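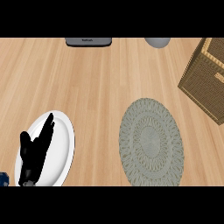
Edem Atinga

I caught Widad Nimri in the middle of lunch, and she talked to me between bites of a cheese sandwich for the better part of an hour. She refinishes old wood floors in Ovdale, and I wanted to know why so many people around here are pulling up their carpet.

"They get curious about a corner," she told me. "They lift it up, they see boards, and then they call me at nine at night!"

Her biggest job so far was 857 square feet of old pine in a house near the mill (she still sounds tired when she brings it up). The owners wanted it dark. She talked them into leaving it pale, and they argued over the stain samples for 3 weeks.

"Dark shows every crumb," she said. "I have a dog. I know."

I asked what people get wrong when they try it themselves, and she put the sandwich down for that one. "The edges. They rent the big drum sander, they have a great time in the middle of the room, and then they get to the wall and quit." She also wishes folks would test a finish inside a closet first and leave it overnight.

My own hallway is still under brown carpet from the previous owner. Widad asked what was underneath and I had to say I'd never looked. She offered to come by in March with a pry bar, and I said yes before she'd finished asking.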